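3. Household water use at the washbasin

3.1 Background to the survey area

The town of Fitmont draws its water from two boreholes on the northern side of the valley and from a small reservoir at Loltard, which was built to serve the textile works and passed into public supply when the works closed. Most of the housing dates from the same period as the works. The dwellings are small, with the bathroom usually placed at the rear of the ground floor, and many have been altered by successive owners without any record being kept of the pipework. For this reason the survey could not rely on the plans held by the municipality, and each dwelling had to be visited.

Earlier work on domestic demand in the valley (Cordero and Prieto, in preparation) treated the household as a single unit, taking the reading at the street meter and dividing it by the number of residents. The method is cheap and gives a fair estimate of total demand. It says little about where in the house the water is drawn, and it cannot separate a household that washes clothes by hand from one that takes long showers. The present section deals only with the washbasin, which in most published studies is grouped with "other indoor uses" and given no further attention.

3.2 Selection of households

A total of 408 households were invited by letter to take part. The letters were sent in August, which proved to be a poor choice, as many families were away and a second round had to be sent to the same addresses. Of those that replied, 52 met the conditions set out in Section 2: a working street meter, at least one washbasin used every day, and an adult willing to keep a written diary. Dwellings with a shared bathroom were left out, as were those in which building work was planned during the survey.

The households are not a random sample of the town. Owners are over-represented, and the newer flats near the Elell road are hardly represented at all. Families with very young children also replied less often than expected. We have not attempted to correct for these differences by weighting, and the results should be read as applying to the older houses of the town centre.

3.3 Diaries and flow readings

Each household received a diary with one page for each day. The pages listed common uses of the basin (washing hands, washing the face, brushing teeth, shaving, rinsing clothes or cloths, filling a bucket, cleaning the basin itself), with a blank line for any use not listed. Residents were asked to mark each use as it took place and to note whether the plug had been in. They were not asked to judge the amount of water, as trials of the diary had shown that such judgements differed widely between members of the same family.

A small flow sensor was fitted to the supply pipe beneath the basin for the same period. The sensor records the start and end of each draw and the volume passed. Where hot and cold water arrived by separate pipes, a sensor was fitted to each and the two records were added together. Matching of diary entries to sensor records was carried out by hand by Lucía Prieto, and a second reader checked one household in every 12. Draws that could not be matched to any entry were kept in the totals and marked as unassigned.
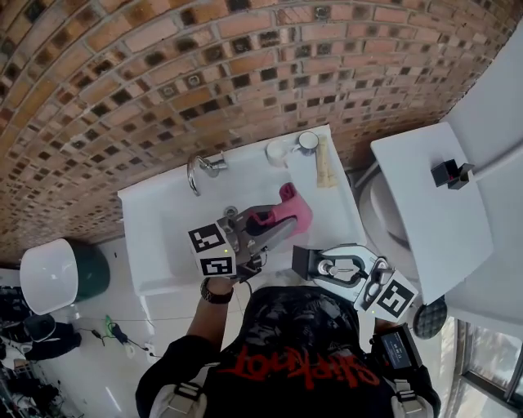 Figure 3. Washbasin with cloth in the bowl.

Rinsing of small items was the use least well covered by the printed list. The line provided for it had been written with garments in mind, and in several diaries it was left empty while the blank line at the foot of the page was filled with entries such as "cloth", "flannel" or "duster". The difficulty lies partly in the variety of what is rinsed and partly in the way the bowl is used. A bunched cloth such as the pink one in Figure 3 takes up a good part of a bowl of that kind, and a resident may rinse it under a running tap, fill the bowl and leave it to soak, or do each in turn. The diary allowed for the first two but had no means of recording the third. In coding the entries we therefore placed all rinsing of cloths and garments under a single heading and used the sensor record alone to separate running draws from filled bowls, a filled bowl being taken as one unbroken draw followed by a pause of at least 20 seconds.

3.4 Types of basin and tap

Basins were classed by the capacity of the bowl up to the overflow, or up to the rim where no overflow was present. Capacity was measured by filling the bowl from a marked jug. Taps were classed as single or paired, and the flow at full opening was measured three times at each visit. The middle value was used. Flow at full opening is of limited use by itself, since few residents open the tap fully when washing their hands, but it marks out the dwellings with poor pressure, and these behave differently in the results.

A number of households had fitted devices to reduce the flow. Most were simple inserts screwed into the end of the spout. Where residents did not know whether an insert was present, the end of the spout was unscrewed and inspected with their permission. Two inserts were found to be blocked with scale and were cleaned and put back before the sensor was fitted.

3.5 Results

Hand washing made up the largest number of draws in almost every household, and rinsing the largest volume in over 20 of them. The difference between the two reflects the length of the draw. Hand washing was short and varied little from one resident to another, whereas rinsing ranged from a few seconds under the tap to repeated filling and emptying of the bowl. Brushing teeth stood between the two. Its volume depended chiefly on whether the tap was left running, and members of one family tended to follow the same habit.

The plug was used less than had been expected. Several residents wrote that they did not own a plug that fitted, or that the chain had broken and had never been replaced. In these dwellings rinsing was done under the running tap, and the volume for each entry was higher than in dwellings where a plug was in regular use. The difference held for both single and paired taps. It was smaller in houses with poor pressure, where a resident filling the bowl had to wait some time and often began to rinse before the tap was closed.

Households that had moved a washing machine into the bathroom did not rinse less at the basin. Maximiliano Cordero has suggested that small items are rinsed by hand before being put in the machine, so that the machine adds to the use of the basin in place of reducing it. The diaries give some support to this view but were not designed to test it.

Unassigned draws were most common in the early morning and late evening. We believe that many of these are hand washing that residents did not trouble to record. They are shown separately in all the tables, and no attempt was made to share them out among the listed uses.

3.6 Limits of the method

Keeping a diary may itself change behaviour. Entries fell away towards the end of the period in most households, while the number of draws recorded by the sensors did not, which points to tiredness with the diary and gives no sign that water was being used more freely. A shorter period would have produced more complete diaries at the cost of missing the weekly pattern of cleaning.

The survey also took place outside the dry season. Restrictions on supply from Loltard are usual in dry years, and residents told us that in such years they keep a bucket beneath or beside the basin and reuse the water in the garden. A repeat of the survey under restriction, using the amended diary given in Appendix B, would allow the two conditions to be compared in the same dwellings.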